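Snack swaps by post: your questions

What is a snack swap?
You fill a box with treats from where you live, someone far away does the same, and you post them to each other. I've done 38 now and I still rip the tape off like a child!

How do I find a partner?
Sign up to the Pettigrew list. Names are matched on the first Saturday of the month, and you can ask for a country or leave it to luck (do try luck).

How much should I send?
Keep it under 2 kg. Small wrapped things are best, as you can tuck them into corners and your partner gets to try more.
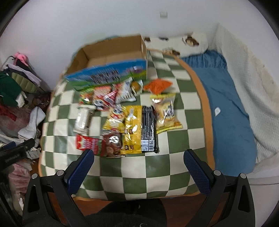

Can I send chocolate?
Yes, but skip it in July and August. Boiled sweets, crackers and dried fruit travel well all year.

What about allergies?
Ask before you shop. If a label is in another language, write the main ingredients on a card and pop it in.
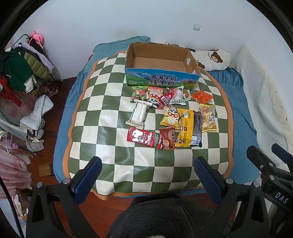

Do I need a customs form?
For anything going abroad, yes. List the food plainly: "biscuits", "sweets", "crisps". Meat and dairy are often stopped, so check the rules at the other end first.

My parcel is late. Now what?
Give it three weeks, then message your partner. Mine from Flakow took ages and the wafers were still gorgeous.

Comments (3)

wafflecone: Joined in March, already on my second swap. So much fun!

Tilly_B: Can we ask for vegan only?

oldbiscuit: @Tilly_B yes, there's a tick box on the form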